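Ecaterina Radu
7/24/23

Got through the first part of the ball box for the Olla summer sessions in Ukness. Writing down how I do it, as two people asked me how to pump up a ball with a bike pump. Short thread.

You need a pump with a lever head, a ball needle that fits it, something to wet the needle with, and a table. The table matters more than you'd think. Small balls roll, and you want to be able to let go of things.

I started with the yellow one with the little cartoon pictures on it. 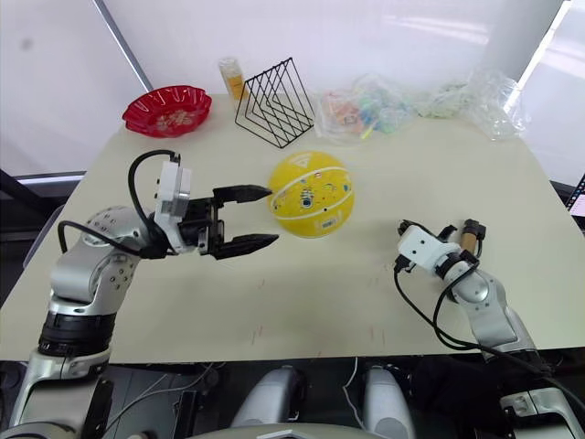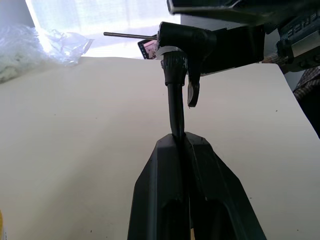
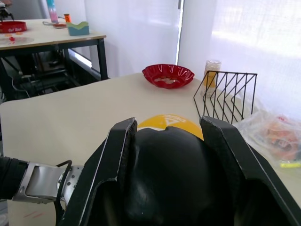

First step is finding the valve. On a plain ball it's easy. On a printed one it can hide in the artwork, so turn the ball slowly under a light and feel for a small dimple with your thumb.

Some cheap play balls don't have a needle valve at all. They have a soft plug you pull out, and you blow them up with a cone adapter. Check before you push a needle at anything. I ruined a ball last August that way and it was the one everybody liked.

Next, the needle goes in the pump head before it goes in the ball. Lever open, needle adapter in as far as it will go, lever over to lock. Give the needle a gentle pull. If it slides out, it wasn't seated.

If your pump head has two openings, look up which one takes the adapter. Mine has the kind where you have to take the insides out and flip them to change valve type. I did that once and don't plan to do it again.

Wet the needle. Water works. A drop of glycerin is better if you have a lot of balls to get through, and a small bottle lasts years. I don't use cooking oil — it goes sticky in the valve and then collects dust.

Hold the ball with the valve facing straight up and push the needle in straight. Slow and steady. If it stops partway, back it out, wet it again, and go in again. A needle that goes in at an angle can push the valve down inside the ball, and then you have a rattle and no ball.

Now pump. A small ball takes very little air. I do two strokes, stop, squeeze, then one at a time. The gauge on a floor pump is made for tires and barely moves at this pressure, so I ignore it and go by feel.

What I'm feeling for: the thumb goes in a little and comes back right away. If the thumb leaves a dent that stays, more air. If it doesn't go in at all, too much.

For the little kids I leave everything on the soft side. A softer ball is easier to catch, doesn't go as far, and hurts less in the face. The older group complains about this every year and they are welcome to pump up their own.

Needle out in one straight pull, holding the ball down with the other hand. Put a wet fingertip over the valve and look for bubbles. A few right away can be air leaving the valve channel. If they keep coming, it leaks.

Leaky valve: wet it again, put the needle in and take it out a couple of times. Sometimes that moves a bit of grit. If it still leaks, I put the ball in the "indoor, same day" pile. It'll hold air for one session and that's enough for a relay.

Then I leave them all overnight and squeeze them again in the morning. Balls that felt fine in the evening can be pancakes by breakfast. Don't skip this if you're driving out to the field with them. There's no floor pump at Yorath and the hand pump in the cupboard has no hose.

Needles. Buy more than one. They bend, they snap at the thread, and they roll under things. I got a pack of 10 from Skillar and keep them pushed into a wine cork so they don't stab anyone going through the bag.

If a needle snaps off inside the valve, stop and throw the ball out. I know people fish them out with pliers. A ball with a bit of metal in it is not going near a five-year-old.

While I had the table I also did the plates and the bags of small stuff. Plates get a wash and go in the picnic crate. Small things stay in clear bags, since with clear bags you can find what you want without opening every one of them.

Bag rule for this year: one activity per bag, and a slip of paper inside with what it's for. Last summer everything went back in whatever bag was closest and I spent an evening picking beads out of the chalk.

The table itself got a wipe with warm water and dish soap. For stubborn red marks I try a damp sponge with baking soda on it, small circles, not much pressure. It gets crayon off. Marker is another story.

Washing balls: lukewarm water, a little soap, soft cloth. Don't scrub the printing. It's thinner than it looks and comes off in flakes. Dry them before they go in the box or the whole box smells like a basement by August.

Storage over the winter: let a bit of air out first, keep them off the concrete and away from the heater. A mesh bag on a hook is best. A sealed plastic bin is fine if they went in dry.

Question from the replies on my last thread — can you use an electric pump? Yes, but small balls fill so fast that it's easy to overshoot. If you do, use the lowest setting and keep your hand on the ball the whole time.

Another one — do you have to buy the needle that goes with your pump brand? No. The thread is the part that matters. The needle and the adapter need to screw together. Take the adapter to the store with you and try it.

If anybody in Ukness has balls to give away, any size that a kid can hold in two hands is good. Flat is fine. Split is not. Locker 1143 at Yorath, code is the same as last year, put them in the blue sack.

Still to do: the big foam ones (no air, thank goodness), the jump ropes, and the box of cones that smells like a pond. The ropes need new knots and I'll put up a separate post about that, there's a way to do the ends with tape that holds much better.

First session has 12 kids signed up. Bring water and a hat.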